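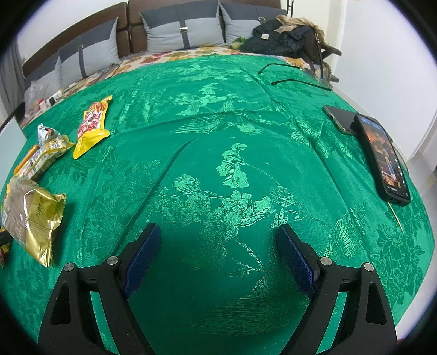 # The Tostdale Letters

*The Tostdale Letters* is a short novel by Nelli Valtonen, and I've been meaning to write it up properly for this wiki for ages (I run the reading group at Demenside, so I've had plenty of practice arguing over it!). It came out in October as a paperback of 300 pages, from a small press called Overgaard.

## Plot

Sarita is 11 when her mum stops speaking to her grandmother. The two women live 2 doors apart in Tostdale, a river town full of weatherboard houses, and Sarita ends up carrying notes between them. She reads every one, of course. After a while she starts changing a word or two, then whole sentences, and by the middle of the book the grown-ups are having an argument she has mostly written herself.

I won't give away the ending, but the chapter at the ferry landing had me up until 2 in the morning.

## Characters

- **Sarita**, the narrator, stubborn and a bit of a fibber
- **Tirnska**, the grandmother, known only by that name
- **Mum**, who slams doors and apologises through them
- **Uncle Baldur**, who turns up late, eats everything and knows more than he lets on

## Style

Valtonen writes in long, loose paragraphs and hardly ever uses speech marks, so it takes a few pages to work out who's talking. I got used to it. Kirsten Kragh, who reviewed it for our newsletter, didn't, and called the first chapter "a fog with people in it". She did come round to the grandmother, whose letters are printed in full and are easily my favourite parts.

## Editions

The first printing was 1,102 copies. My copy is one of those, with a misprint in the dedication that was fixed in the second. Preben Ásgeirsdóttir is working on a Danish translation, and I haven't seen a title for it yet.

## See also

- Family estrangement in fiction
- Epistolary novels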